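Handout 4: Looking after the hand-held gripper

Toivo Heiskanen, Field Tools lab, Friday group

I wrote these notes after the lecture because I talked too fast and skipped the bit on pad screws entirely. Bring them to the bench session. They cover the hand-held two-finger gripper only, so the wrist-mounted version on the Ornell cell can wait for handout 5.

Most of the work these tools do is ordinary stuff: fruit, packets, trays with things in them. It doesn't look like hard labor, but every one of those jobs goes through the same two pads and the same little set of pivots.

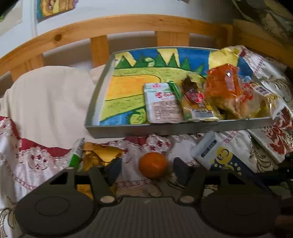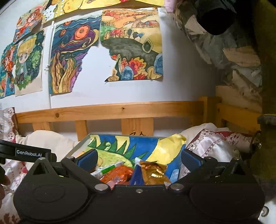 Work around snacks and trays

Let's start with the pads, which is where most of you will start anyway. A pad has to do two quite different things. On something round it should give a little and wrap the curve. On the sides of a tray it has to stay flat and square, or the tray will want to rotate around whichever corner of the pad is touching first. If you've ever had a tray dip toward you the moment it left the table, look at the pads before you start blaming your wrist!

Wipe both pads before each session with a lint-free cloth and plain water. If they still feel slick, add one drop of dish soap, wipe again with water, and let them air dry. Please don't use the solvent in the red bottle. I did that in my first year here and the surface went shiny and hard, and I had a whole afternoon of dropped fruit before I worked out what I'd done.

Then check the pads for wear. Close the fingers slowly on a strip of printer paper and tug. Do it at the tip, in the middle and at the base. You want the same drag in all three places. If the tip lets go early, the pad is worn or the linkage has play in it, and you need to know which one before you order parts.

Finding play in the linkage

Power off. Hold the body down on the bench with one hand (a folded towel underneath is nice) and wiggle one fingertip sideways with the other. A tiny bit of movement is normal. A click is not. If you feel a click, put a thumb over each pivot on that finger in turn while you keep wiggling, and you'll feel the bad one jump.

Nine times out of ten it's a screw that has backed off. Snug it up by hand with the short driver, and stop when the finger still swings freely under its own weight. If it hangs there stiffly you've gone too far, so back off a quarter turn. We use Skaltix threadlocker, the weak kind, and one small dot is plenty. I once had a student fill the hole with it. We got that screw out in December and the course had started in September.

If tightening doesn't help, the bushing is worn and the finger comes off. Don't do this alone the first time. Come and find me, or do it with someone who has done it before, and lay the parts out on the white mat in the order you took them off. Left and right links look very alike on the bench and they don't swap.

Zeroing the opening

Do this after any work on the pads or the linkage, even if all you did was tighten one screw.

1. Clean the pads and make sure there's nothing between them.
2. Close the fingers fully and hold for a slow count of 4.
3. Press zero on the Nieto readout.
4. Open all the way. On our units it should read 81 mm, give or take one.
5. Close again and check that you're back at zero.

If step 4 is short, something is in the way, usually crumbs or a bit of foil down between the links. Blow it out with the hand bulb. The air line in the corner is far too strong and just drives the crumbs further in. If step 5 drifts but step 4 is fine, suspect the pads again, because a soft pad squashes differently every time.

Grit and crumbs

Anything that comes in a wrapper sheds. Sugar is the worst, because it gets into a pivot, picks up moisture overnight and sets like glue. After a session with food, run a dry brush over the pivots with the fingers open, then again with them closed. No oil. I know it's tempting when something squeaks! Oil catches everything you just brushed off, and it creeps onto the pads.

Fabric is the other one to watch. After working over bedding or a tablecloth, look for threads wound around the base of the finger and pull them out with tweezers. Don't cut toward the cable.

The log

Every gripper has a page in the Jaltum binder. Write the opening from step 4, whether the paper test passed at all three spots, and anything you tightened. "Seems fine" isn't an entry. Last term we traced a bad encoder through some 11 entries that each read slightly lower than the one before, and none of them looked odd alone.

For the bench session, bring your own short driver if you have one, and read the bushing section in the reader up to the first diagram. We'll do the paper test first, then swap grippers with the next bench and see whether you get the same answer they did.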